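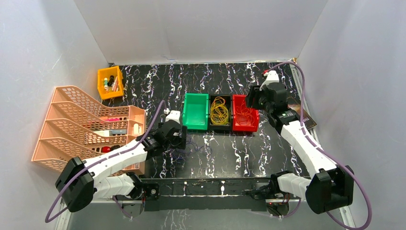

Stotusero Chores: Tabletop Sorting and Tidying with Two Arms

README and data card

Can machines do chores yet? We keep getting asked, and we love the question, so we built a dataset that lets you go and look for yourself. Stotusero Chores is a collection of recorded attempts at small, boring, very human jobs: putting rubber bands into the right bin, standing things upright, clearing a desk, pairing lids with containers. Two arms, one table, a person driving them for the recordings, and then a policy trying to do the same job alone.

The short answer so far is "some of them, slowly, and with surprises." The long answer is the rest of this file.

Contents

1. What is in the release
2. The tasks
3. The workspace
4. How episodes were recorded
5. Labels
6. What works and what doesn't
7. Getting started
8. Splits
9. Known problems
10. Contributing, license, changes

1. What is in the release

1,000 episodes in total. 840 of them were driven by a person through a pair of leader arms. The remaining 160 are policy rollouts, where a trained model had control from the first step to the last. We include the rollouts because we learned more from them than from almost anything else, and because a dataset made only of clean human demonstrations gives a rosy idea of how this goes.

Each episode has video, joint positions for both arms, gripper openings, commanded actions, a one-sentence instruction, and a set of labels. Failures are kept. If an episode ends with a rubber band on the table and the instruction said bin, it stays in and it is marked as a miss.

2. The tasks

There are 6 task families.

sort_bands. Loose rubber bands go into open bins by color. The bins stand together at the back of the table, and the bands start on the tabletop. A typical instruction is "put the purple bands in the green bin." Bin color and band color do not always match, and we did that on purpose in part of the set so a model has to read the instruction. In other episodes they do match, red bands with the red bin for instance.

file_desk. Small boxes and other odds and ends go into, or come out of, a tiered file organizer. The organizer may be standing or lying on its side. Lying down is much harder than it sounds! The slots change shape from the gripper's point of view, and the mesh walls confuse depth estimates.

bottle_bin. Small bottles and tubes are picked out of a bin, or put back into it. Lots of contact and lots of things rolling.

stand_book. A book lying flat gets lifted at one edge and stood up, or moved to a named spot. This one wants both arms.

lids. Match a lid to a container and press it closed.

clear_all. The long one. Everything on the table goes to the place named in the instruction. These episodes mix pieces of all the others, and nothing we have trained gets through a full one reliably.

3. The workspace

All episodes were recorded at our Altodus bench. It is a table inside a white-walled enclosure, with the two arms mounted along the front and reaching toward the back. The tabletop is black with white veining. We like it because light and colored objects show up well, but please read the note in section 9 about thin things on a veined surface.

The arms have simple grippers. No suction, no tactile skin, no swapped tools between tasks. Household jobs come at you in any order, and we wanted to see how far one plain hand on each side would go.

Objects that have nothing to do with the current instruction are often left in place. A sort_bands episode may have a book, an organizer and a bin of bottles sitting there the whole time. Real kitchens and workbenches look like that, and a policy that only works on a bare table is going to have a rough time in anyone's home.

4. How episodes were recorded

Drivers sat where they could see the table directly and moved a pair of leader arms by hand. Every driver did a warm-up session on each task family before any of their episodes counted. They were asked to work at a comfortable pace and to leave mistakes in: if you drop it, pick it up and carry on.

That last rule turned out to be one of the best decisions we made. Recoveries are where the interesting behavior lives. A model trained without them tends to close on air, lift nothing, travel to the bin and open over it with great confidence.

Between episodes, loose objects were moved to new starting positions. Bins and organizers move less often, usually between blocks. There are 10 episodes in a block, and block boundaries are stored in the metadata so you can split on them.

5. Labels

instruction: one sentence, plain English, written before the episode started.

outcome: success, partial, or miss. Partial means at least one object ended up where the instruction said and at least one did not.

recovery: true if the driver or policy dropped something or missed a grasp and tried again.

arms_used: left, right, or both. Filled in from gripper activity and then checked by a person.

source: driver or policy.

clutter: low, medium, or high. This is a judgment call by the labeler, so treat it as a rough guide.

Object boxes are provided for the first and last frame of every episode. We do not provide boxes for individual rubber bands once they are in a bin. We tried. A tangle of bands is one object as far as any sane labeler is concerned.

6. What works and what doesn't

This is the part we are most excited about, so forgive the length.

Rigid things that are easy to grab go well. A small box lying clear of its neighbors, picked up and put in a wide bin, is close to routine for our best policy, and it keeps working when you slide the bin somewhere new. A couple of versions ago it did not.

Rubber bands are wonderful and awful. One band lying by itself can be pinched. Two bands crossing each other usually come up together, and then the second one falls off halfway to the bin, or doesn't. The model has picked up a habit from the drivers of giving a tiny shake above the bin before opening. We never labeled that or asked for it — the drivers all did it without noticing.

Taking a few bands out of a full bin is a different job from putting them in, and we have no good numbers on it. The gripper tends to bring up a whole clump.

Bottles and tubes depend on how the pile sits. If a cap is pointing up, fine. If everything is flat on the bottom of the bin, the fingers hit the wall before they reach anything. People solve this by tipping the bin. Our policies have done it only in episodes where the drivers had done it often on similar layouts.

Standing up a book needs the two arms to agree with each other. One lifts the edge, the other has to arrive under it before the first lets go. Timing errors here look funny and cost you the episode. Heavier covers slide.

Speed is the other honest gap. A person sorts a handful of bands without thinking about it, while talking. The arms take their time over every single one. For a shop floor where the same bins get sorted all night, slow might be fine. For your desk, you would have finished and gone to lunch.

So, chores? Single steps, often yes. Whole jobs with soft, tangled or tipped-over things in them, not yet. We think the gap between those two is the fun part, and it is what clear_all is there to measure.

7. Getting started

Install the loader, point it at the folder where you unpacked the release, and ask for a task family by name:

pip install stotusero

from stotusero import Chores
ds = Chores("path/to/data", task="sort_bands")
ep = ds[0]
print(ep.instruction, ep.outcome)

Start with sort_bands. The episodes are short, the goal is easy to check by eye, and you will learn quickly whether your action scaling is right. If the arms jerk on the first step of replay, you are almost certainly feeding absolute positions to something that expects deltas.

Vosonura, our training code, reads the same format and has a config for each family. You do not need it to use the data.

8. Splits

train, val and test are divided by block, never by episode. Neighboring episodes share a bin layout, and splitting inside a block will make your numbers look great for no good reason.

There is also a small held-out group called test_layout, in which the bins and organizers sit in arrangements that never occur in train. Please report it next to the regular test score. The two can be far apart.

9. Known problems

Thin, dark or purplish objects can be hard to pick out against the tabletop. The veining has a faint purple cast in places, and band detectors sometimes fire on the stone pattern. We left it in.

The arms block the view of the left and right sides of the table for long stretches. A book under the right arm may be only partly visible for most of an episode.

Cables move with the arms and get picked up by some segmentation models as objects. Purple cables plus purple bands are a bad mix for color thresholds, so don't rely on those.

In some early file_desk episodes the instruction says "top shelf" while the organizer is on its side. Drivers interpreted this in different ways. These are flagged ambiguous_slot and left out of the test split.

One bench, one pair of arms, one style of enclosure. Don't expect a policy trained only on this data to walk into a kitchen.

10. Contributing, license, changes

The Antoniuk layout format is used for all scene files, so if you have a two-arm setup of your own you can rebuild our arrangements and send us your rollouts. We would be thrilled to get them, misses included. Open an issue first with your arm type and gripper opening range.

Data is released for research and teaching use under the terms in LICENSE. Code is under a separate license in the code folder.

Changes in this version: added test_layout, fixed swapped left and right labels in part of stand_book, rewrote the recovery flag for policy episodes. The June release is still available for anyone who needs to match older results.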